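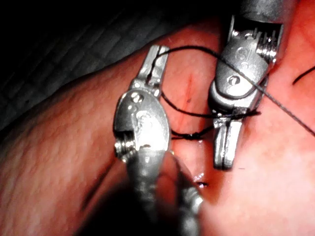

Iker Benítez wrote beneath the previous entry that his daughter's lunch box comes home from Utthorpe with the fruit eaten and the sandwich untouched, and he wished to know whether a hot lunch in a flask might be permitted under the school's present rules. It is permitted. The guidance issued to families in October allows a sealed food flask, provided that the child can open it without assistance.

In this household the flask has replaced the sandwich on two days of each school week. The recipe in regular use is a plain lentil and tomato pasta. It contains no egg, nuts or sesame, and it may be made without dairy by omitting the cheese. Readers who cater for a wheat allergy should substitute a suitable pasta and check the label of the stock cube, as several contain wheat flour.

For two children's portions, simmer a small cup of red lentils in 500 ml of vegetable stock for 15 minutes. Add half a tin of chopped tomatoes and a handful of small pasta shapes, and continue to cook for a further 7 minutes, stirring often. The mixture should be rather looser than one would serve at table. Grated carrot may be added with the tomatoes. My younger child objects to visible carrot, and in her portion it is grated very finely.

Fill the flask with boiling water while the pasta cooks, empty it, and transfer the food at once while it is piping hot. Close the lid firmly but do not overtighten it. We have used a Stikon flask for over a year and have had to replace the seal once. The larger Hullel model was returned to the shop, as its lid proved too stiff for small hands.
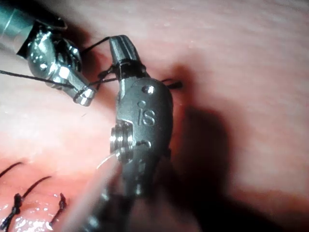
Accompaniments

A few cucumber sticks and a plain oatcake are sufficient. Fruit is packed separately in the side pocket of the bag, together with a spoon and a cloth napkin. The Bălan plum spread mentioned in an earlier entry may be sent in a small lidded pot for the oatcake, although it should be noted that it stains.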